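From: Ilse Lammers
To: Otden Collections List
Date: 6 September 2018
Subject: Re: Storage of small metal type and printing ornaments

Dear colleagues,

Helmut Böttcher wrote:

> The Baumgart bequest has reached us with 651 pieces of
> metal type and ornament, all in paper envelopes. Several
> of the envelopes have split. Does the list have a policy on
> rehousing, and must the original envelopes be kept?

The present policy was adopted in June and replaces the note sent out by Kai Vogler. Original envelopes are to be kept whenever they carry writing, including prices and dealer marks. Blank envelopes may be discarded once the accession file records that they were blank.

Lead type should not be stored in oak or in fresh cardboard. Both give off acids that attack the metal, and the white powder that results is harmful if breathed in. Members who find such powder should close the container, wash their hands and write to the conservation desk before doing anything further.

Divided trays may be used for sorting and for study visits. They are not approved for long-term storage of lead, whatever their age.

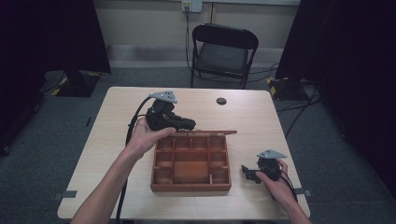
Wooden tray with small cells along the sides and a larger central compartment.

For permanent storage, the approved product remains the Stinder box with polyester foam inserts. The large size holds 40 pieces of ordinary body type. Orders placed through the Otden office are charged at the member rate, and delivery takes 30 days.

On numbering, please continue from the last entry in the shared register, which is 3097. Separate numbers should be given to ornaments that were cast as a pair.

Bent Steinarsdóttir will answer questions on the register. Questions on materials should come to me.

Yours sincerely,

Ilse Lammers
Conservation Desk, Otden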